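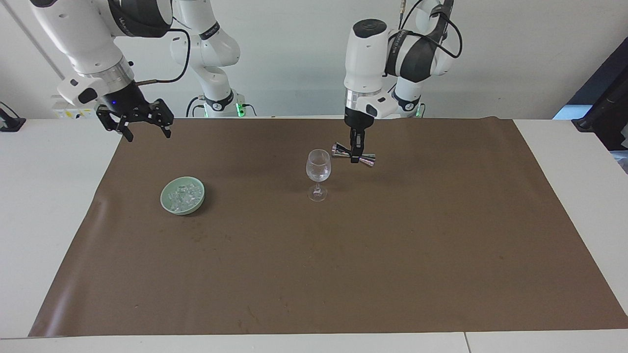 # Two Cups and a Waist

The jigger is the cheapest tool behind most bars and the one handled most often. A bartender on a full shift picks it up more than the shaker, the strainer or the bar spoon. It gets dropped in sinks, kicked under coolers and carried home in apron pockets. Bars buy them by the box.

Maribel Ospina has bought a lot of boxes. She ran the bar at Arango for nine years before she opened Lokel, a small shop that sells barware and almost nothing else. There are 848 items in her stock list, and a surprising share of them are jiggers. She keeps them on a long shelf by the register, standing on their larger cups.

"People come in for a shaker," she says. "They already have a shot glass at home and they think that covers the measuring. Then they make a daiquiri and it tastes like a lime."

The usual double jigger is two cones joined at the narrow ends. In most American sets the large cup holds two ounces and the small one holds one. Another common pairing is an ounce and a half on one side and three quarters on the other. The better ones have lines stamped or etched inside for the smaller measures. The cheap ones have none, and the person pouring has to guess where half an ounce falls in a cone.

That guess is harder than it looks. A cone is widest at the top, so the last little bit of height holds a lot of liquid. Fill a cone-shaped cup to half its height and you have much less than half the measure. Stop just short of the rim and you've shorted the drink by more than you'd expect. Ospina shows customers this with water and a kitchen scale, and she says the demonstration sells more jiggers than any sign she has put up.

## Short and wide, tall and thin

Jiggers come in two general builds. The short, wide kind has a low center of gravity and sits flat on a bar mat. It's easy to fill fast and hard to knock over. Its wide mouth makes it less exact, because a thin layer of liquid across a broad opening adds up.

The tall, thin kind, often sold as Japanese style, is more precise. The narrow mouth means that a small error in height is a small error in volume. It also tips over if you look at it wrong, and it takes a steadier hand to fill from a bottle without a pour spout.

Yeison Cuadros, who tends bar at Banum, uses both. He keeps the tall one for spirits and the wide one for juice and syrup. He holds either of them by the waist, between the first two fingers, with the palm facing down. To pour, he rolls the wrist toward the tin. To use the other cup, he turns the whole thing over without changing his grip.

"You hold the middle because the middle doesn't move," Cuadros says. "If you hold it by the cup, your fingers are in the way and you end up with gin on your hand."

He trains new hires with water for the first two shifts. They fill, turn and empty over the sink until they stop looking down at their fingers. He has them do it 30 times with each hand. Most of them get through the right hand quickly and complain about the left.

## What it's made of

Stainless steel is the standard. It doesn't rust in ordinary use, it takes a dent without cracking, and it can go through the dishwasher. Copper-plated jiggers look good in the first month. After that the plating begins to wear at the rims and at the waist, where the fingers go. Ospina sells them, but she tells people to wash them by hand.

The finish that moves fastest at Lokel now is the iridescent one, with pinks and purples that shift as the metal turns. It used to be a novelty. She first ordered it in June two years ago, a single carton, and figured it would sit. She has reordered it steadily ever since, mainly for home bars and for gifts.

There are different ways of putting that kind of color on steel, and they don't all hold up the same. A good coating will take years of rinsing. A poor one goes cloudy where it rubs against other tools in a drawer. Ospina suggests a soft sponge and no scouring powder, and storing it apart from anything with teeth, such as a strainer or a citrus peeler.

Cuadros doesn't use a colored one at work. The reason is practical. Under the low lights at Banum, a shiny tinted surface makes it hard for him to see the lines inside the cup. He does own one at home.

## Checking the measure

Not every jigger holds what it says. Ikbridge, which supplies several restaurants in the area, checks a few from each carton before they go out. Anyone can do the same at home. Set the jigger on a gram scale, press tare, and fill the cup with cold water to the very rim. A fluid ounce of water weighs a little under thirty grams, so a two-ounce cup should come in just over 59.

A gram or so off in either direction won't ruin anything. What matters more is that the two cups agree with each other. If the large cup runs heavy and the small one runs light, a drink built from both will be out of balance every time. A sour will taste flat, and you'll blame the limes.

Bars care for another reason. An extra quarter ounce in every pour is easy to miss across one night. Over 1,000 drinks, it comes to 250 ounces, or nearly ten standard bottles. Cuadros says the owner brought that number to a staff meeting once, and that the free pouring stopped the same week.

## Buying one

Ospina's advice for a first jigger is short. Get a double, one ounce and two ounces, with lines inside at the half and three-quarter marks. Make sure the rims are smooth. Pick it up by the waist and turn it over a few times in the store. If the join feels loose or there's a gap in the seam, put it back, since syrup will get in there and stay.

Rinse it between ingredients, especially after egg white or cream. Dry it upside down on one cup, then flip it and dry the other. Her own, the one from her years at Arango, has a dent in the small side. She weighed it after the dent and found it held a little less, so now she only uses the large side.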